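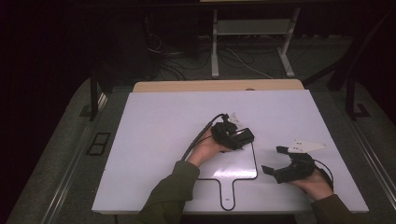 The shop fitting bug

How a rack of secondhand display stands took over my winter, my spare room and a fair bit of my savings

I should say up front that I never meant to have opinions about slatwall. Two years ago I couldn't have told you what slatwall was. (It's the grooved panelling you see in gift shops and servos, with the hooks and little shelves poking out of it.) Now I can't walk into a chemist without running my thumb along the grooves to see if they've got the metal inserts.

It started with a shop on the main street of Torthorpe that had sold wool, buttons and school uniforms for as long as I'd lived here. When the lease came up I signed for it with my heart going like the clappers. My plan was cards, local pottery, a few books, soap from up the valley, and a front window that would make people stop on their way to the bakery. I had a supplier for everything on that list. What I did not have was anything to put it on.

I rang Fodor, the shopfitters everybody round here uses, and they were lovely, they really were. They came out, measured up, drank two cups of tea and sent me a quote with a 3-D drawing attached. The drawing was gorgeous! There were little grey people in it, browsing. The quote for the front half of the shop alone made me put the kettle on again and sit on the back step for a while.

So I went secondhand, and that's where the trouble began, if you want to call it trouble.

Shops close all the time, sadly, and when they do the fittings have to go somewhere. In our part of the world a lot of them end up at a warehouse in Skornthorpe, out past the saleyards, where the doors open at seven in the morning and the good stuff has gone by half past eight. I took my brother-in-law's ute and a tape measure. I'd written my wall measurements on the back of my hand, and they had sweated off by the time I found the wire baskets.

My first trip was a disaster of enthusiasm. I came home with a revolving card spinner that had no top, a glass counter with a lock and no key, and four gondola ends, because the man told me they were a bargain. A gondola, for the uninitiated, is the freestanding double-sided shelving you get down the middle of a supermarket. The ends are the bits that go on the ends. Without a gondola between them they don't do a great deal, and I've still got two in the carport with tomato seedlings on them.

The second trip went better. I'd done some reading by then, and the main thing I'd picked up was that old shelving comes in systems, and the systems don't talk to each other. A bracket that looks identical to its neighbour can have hooks a few millimetres further apart, and you won't find out until you're up a stepladder with a shelf balanced on your head. So you take a bracket with you. You take it everywhere. Mine lived in my handbag from March to August and came with me to the dentist, a christening and a very nice restaurant.

The system I settled on was Jarkeseck, mostly on the grounds that there was heaps of it about. It's plain stuff: uprights screwed to the wall, slots all the way down, shelves in three depths. It came in cream or in a brown I can only call school corridor. I bought cream when I could and brown when I couldn't, and painted the brown. If you're going to do that, use a proper metal primer and let it go off for a full week. I gave mine two days, and the first stack of pottery took the paint with it when I moved it along.

What I hadn't bargained on was how much the small stuff matters. Shelves are easy. It's the hooks, the ticket strips, the book stands and the sign holders that turn a room with shelves in it into a shop, and those are the very things that go missing when a business closes. I bought a crate of odds and ends at the Skornthorpe place, sight unseen, and tipped it out on the spare room floor. I was short of everything except price tickets, of which there were 2,584, all of them saying the same price. I know the number because I sat down one wet evening and counted them, hoping to talk myself into running a sale.

Then there's the layout. I read an awful lot of advice on this and most of it was for shops five times the size of mine. The bit that stuck was to leave the first couple of steps inside the door pretty well bare, as people are still arriving, in their heads, and walk straight past whatever you put there. I didn't believe it. I put my best jugs right by the door and didn't sell a single one in three weeks. I shifted them to a low table on the right, just past the cards, and they went. I've since tried it with candles and got the same result.

Height was my other lesson. I'm tall and I'd hung everything for me. A regular, a tiny woman with a walking frame and a great eye for glazes, asked me quite politely whether the top shelf was for the giraffes. I dropped the lot by two slots that same afternoon and gave the top over to signs and a fern.

You'll want to know what it cost. All up, for shelving, counter, spinner (I found a top for it eventually), paint, primer and fuel, I spent nearly $3,000. The glass counter is the only piece I regret. It's a beauty, but it eats floor space, it shows every fingerprint, and having the locksmith out to it cost more than the counter did.

Would I do it this way again? I think so, though I'd hire a van with a proper tail lift and spare my brother-in-law's back. I'd also get the lights sorted before the shelves. I did it the other way round and had to pull down a whole bay to let the sparky at a junction box, with Christmas stock already on it.

The shop's been open a year now. The window does make people stop, some days, and on the others they're just looking at their hair. I've promised the family no more trips to Skornthorpe for a bit, but I've heard there's a shoe shop closing two towns over, and shoe shops have those lovely sloping mirrors. I've still got the bracket in my bag.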